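Folding, Resting and Storing: How Orken Keeps Secondhand Clothing

The Orken depot in Gulunville takes in 600 garments a month. It is housed in a former seed warehouse at the east end of town, and it supplies the retail counter there and a smaller shop in Grornau. The storage manager has run the back half of the building for most of its existence. She came from commercial laundry work and asked that her name be left out, as the methods described here belong to the whole shift.

Intake starts at seven in the morning. Each bag is opened on a table, weighed and split into three streams: wash, air, or reject. The split is made on fiber content first and condition second. Where the content label has been removed, the garment goes to the gentler stream until someone with more experience has handled it.

"Most damage we see happened in a drawer," the manager said. "It was put away with body oil on it, or it was put away damp, or it was hung when it should have been folded. Wear is a small part of the total."

She was specific about hanging. A knit on a hanger carries its own weight from two points at the shoulder, and the stitches there lengthen. Some of this comes back with washing and flat drying. In heavier gauges very little does. Orken folds all knits and hangs only woven jackets, coats, dresses and shirts with a structured collar.

Trousers are treated as a case of their own. The depot folds them lengthwise along the leg, one leg over the other, and lays them flat with the waistbands all facing the same way. A second fold across the knee is made only when the shelf depth requires it, and the position of that fold is shifted at each stock check.

"A fold that stays in one place for a year becomes a line," she said. "Pressing takes the line out of wool. On cotton twill the dye has often rubbed off along the edge, and pressing does nothing about dye." 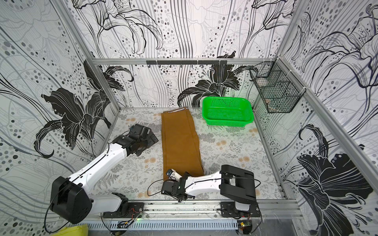
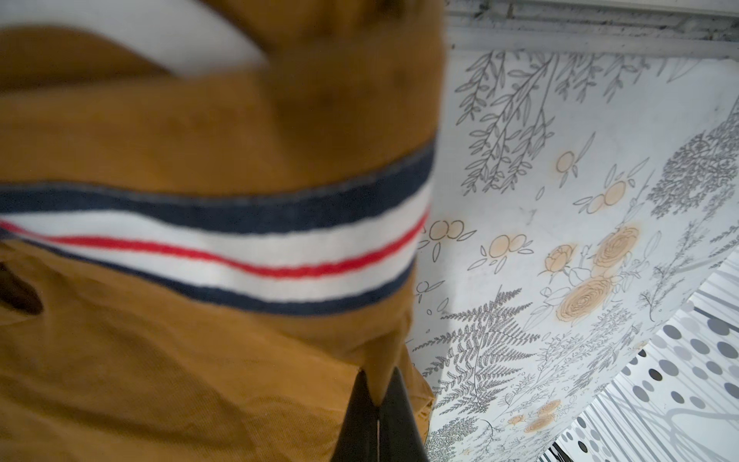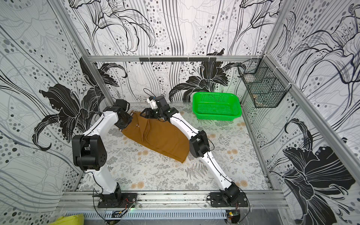
Trousers folded lengthwise (first picture), mustard-yellow fabric with a striped band (second), and lily-patterned wallpaper (third).

Humidity in the storeroom is logged twice a day. The manager prefers a steady reading to a low one. In January the heating brought the room down to 35 percent, and static became a nuisance at the sorting tables, although no fiber damage was recorded. The August figures concern her more. A run of wet days moves the moisture content of wool and cotton enough that anything packed tightly begins to smell, and the smell is usually noticed before any mildew can be found.

The response has been to pack less. Bins that used to be filled to the lid now stop a hand's width short, and the lids have been replaced with cotton sheeting. Capacity fell to 300 folded pieces per bay. The Grornau shop objected to this at first, as it meant more frequent deliveries in smaller quantities. The objection was withdrawn after the first summer, when returns for odor dropped.

Washed garments are rested before they are shelved. After drying, each piece lies on an open rack overnight. Heavy seams, pocket bags and waistbands hold moisture well after the main cloth feels dry, and the manager does not trust a hand test on any of them. She uses a pin-type moisture meter made for timber, with a conversion table the depot worked out for itself over two winters.

"The numbers mean nothing outside this building," she said. "They tell me whether a waistband today reads the same as a waistband that stored well last year. I don't need more than that."

On insects the depot is conservative. Animal fibers are sealed in bags and frozen, thawed fully without being opened, then frozen a second time. Cedar blocks are not used. The manager regards them as pleasant and has no data that would justify the purchase. Sticky traps are placed along the baseboards and changed at the start of each month, and the catch is written on the trap itself before it is filed.

Striped and contrast-trimmed knits are washed cold and dried flat on white toweling. Dark bands next to white ones are checked for bleeding with a damp swab on an inside seam. If the swab picks up color, the garment is aired and brushed only, and the tag says so.

The paperwork is kept in the Okonkwo ledger, a card system that came with the shelving and takes its name from the cabinet. Each card records stream, fold, bay and date of last refold. A stock check of one bay takes 20 minutes with two people. A database was tried and dropped after a season because the sorting tables had no good place for a screen and entries were being made from memory at the end of the shift.

Asked what she would change with more money, the manager named deeper shelves. The present ones were built for seed trays and force the knee fold on any trousers with a long inseam. A quote was obtained in March and the work is planned for next year, starting with the two bays nearest the loading door.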